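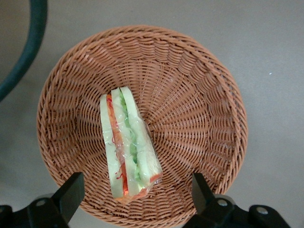
Page 49

Guides > Bread at Home > Maltstead Bread Maker > Section 4: Your First Loaf

Section 4: Your First Loaf

Welcome to the part you've been waiting for! By now the machine should be unpacked, washed and standing on a level counter, and if you followed Section 3 it has already been run once empty to clear off that new-appliance smell. (If you skipped that step, please go back and do it. It takes a few minutes and your first loaf will taste so much better for it.)

We suggest starting with the Basic White program, even if you have your heart set on rye or something with seeds in it. Basic White is forgiving, and once you have seen how the dough ought to look and sound in your own kitchen, with your own flour, everything in the later sections will make a good deal more sense.

Before you start

Take the flour, butter and eggs out of the refrigerator, if that's where you keep them, and let them come up to room temperature. Read the recipe card all the way through. Measure everything before you put any of it in the pan, and please use the cup and spoon that came in the box, leveled off with the back of a knife. Coffee mugs vary more than you'd think.

Loading the pan

1. Lift the bread pan straight up and out of the machine by its handle. Always fill it on the counter. Flour that falls down around the heating element will scorch and smoke the next time you bake.

2. Push the kneading paddle onto the shaft, flat side down, until it sits all the way at the bottom. Wipe a little soft butter around the hole first and it will slide out of the finished loaf more easily.

3. Pour in the water. It should feel barely warm on the inside of your wrist.

4. Add the salt, sugar and butter, then spoon the flour over the top so that it covers the water completely, like a little island with no shore showing.

5. Make a shallow dent in the flour with your fingertip and tip the yeast into it. Keep it away from the salt and the water until mixing begins.

6. Set the pan back in the machine, press down until it clicks, fold the handle flat and close the lid.

Note: If you are using the Larnuso timer to have bread ready for breakfast, step 5 matters even more than usual. Don't use the timer with recipes that call for milk or eggs, which shouldn't sit out overnight.

Running the program

7. Press MENU until the display shows 1, then choose your crust color. Medium is a nice place to begin.

8. Press START. The machine may rest quietly for a while as it warms the ingredients, so don't worry if nothing seems to be going on.

9. Once kneading is under way, open the lid and take a quick look. You want a smooth, round ball that is slightly tacky. If it's sticking to the sides, add flour a spoonful at a time. If it looks dry and ragged, add water the same way, and give each spoonful a minute to work in before you decide on another.

10. After the last rise begins, keep the lid closed. We know it's tempting! A cool draft at this point can make the top sink.

CAUTION: The lid, the vents and the outside of the machine get very hot during baking. Keep children and pets away, and leave at least 4 inches of open space on every side.

Taking the bread out

11. When the beeper sounds, press and hold STOP, put on two dry oven mitts and lift the pan out by the handle.

12. Turn the pan upside down over a wire rack and give it a few gentle shakes. Never pry with a metal knife or fork, as this will scratch the coating.

13. Check whether the paddle has stayed in the loaf. If it has, let the bread cool a bit and draw it out with the plastic hook.

14. Let the loaf cool for 40 minutes before slicing. The inside is still setting, and if you cut too soon the crumb will be gummy and the slices will tear.

Serving and keeping

A wide, shallow wicker basket is lovely for bringing bread to the table. Line it with a clean cloth napkin, and wait until the loaf has cooled so that steam doesn't soften the crust. Homemade bread has no preservatives, so what you don't eat in a day or two is best sliced and frozen.

Note: Error code E:01 means the chamber is still too warm from the last bake. Open the lid, take out the pan and wait until the code clears.

Maltstead Kitchen Appliances | Customer Care | All rights reserved | Back to top

105 shares | 4 comments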